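## 4. The open day session

The open day was the first time the cloth handling cell ran in front of people who had no part in building it. Held at the Munham site, 8 December 2023. Doors at ten, but the first group was let in early and we were still copying settings over from the other machine. So the first few runs are not in the data. The protocol below is what we ended up doing, which is a bit different from the plan in Section 3.

### 4.1 Setup and visitors

One arm, two-finger gripper, small camera at the wrist. Control software was Jestus, same build as in the lab tests, with the grasp planner left alone. Lab lighting was replaced by whatever the hall had. Stelios Stergiou ran the arm and Theano Tsoukalas kept the log. Marites Buenaventura talked to visitors, and also held the stop button.

Signed in: 96 visitors. Of these, 60 agreed to fill in the short form afterwards. Groups of 6 at most, each group got one round. A round was three tasks: take hold of a piece of cloth at a corner or edge, drag it to a marked side, fold it once. Visitors could ask for a task to be repeated and mostly they did. Children asked for the drag over and over, adults wanted the fold.

We did not fix the order of the cloths. In the lab we always start with the plain set from Akivitz, but plain cloth turned out dull to watch and by the second group we had switched to printed pieces. This matters for Section 5, since the lab baseline has very few prints in it.

### 4.2 Logging

Wrist images saved once per grasp attempt, plus joint positions and finger opening. Upper limit of 1000 images per file, then a new file. Theano's notes were on paper and typed up the same evening; where the notes and the log disagree we went with the log. Two groups have no notes at all (lunch).

A grasp was marked good if the cloth stayed between the fingers untill the end of the drag. Slips during the fold were marked seperately. No partial credit.

### 4.3 What the grasps looked like

Corners were harder than we expected from the lab numbers. The planner looks for a corner in the outline, and a hemmed or layered edge does not always give a clean one. Layers shift against each other, cloth bunches, and the fingers close on a gather instead of a flat corner. Figure 3 is a case of this: the layered edge bends in toward the fingertips, opens into a small pucker, then the cloth comes to a point right over them. Glare off the shiny surface is also visible to the right, one of the things we had masked out in the lab.

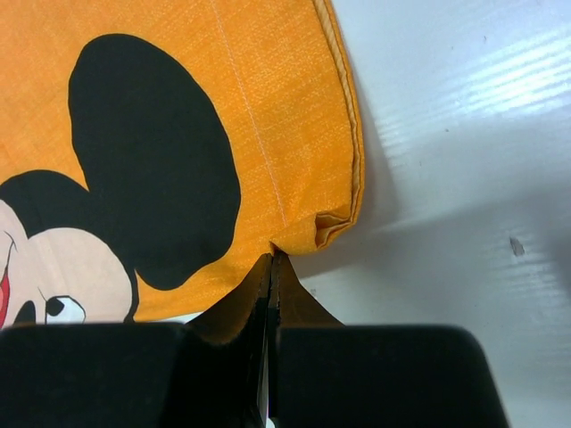
**Figure 3.** Wrist camera view, printed orange cloth with gathered lower corner at the fingertips. Glare at upper right.

Prints are a separate question. A big solid black shape on a bright ground has a stronger outline than the hem does, and in Figure 3 the ear of the Mickey Mouse print is a much sharper edge than anything along the border. Periklis Stamatopoulos suggested training the edge finder with prints pasted in at random, and we try this in Section 5.2.

Visitors' comments on the form were mostly on speed (too slow) and noise (less than expected). Several asked why it went for the corner at all. Fair point, and we come back to mid-edge grasps in Section 6. Form results are in Table 2, with blank answers left out of the totals.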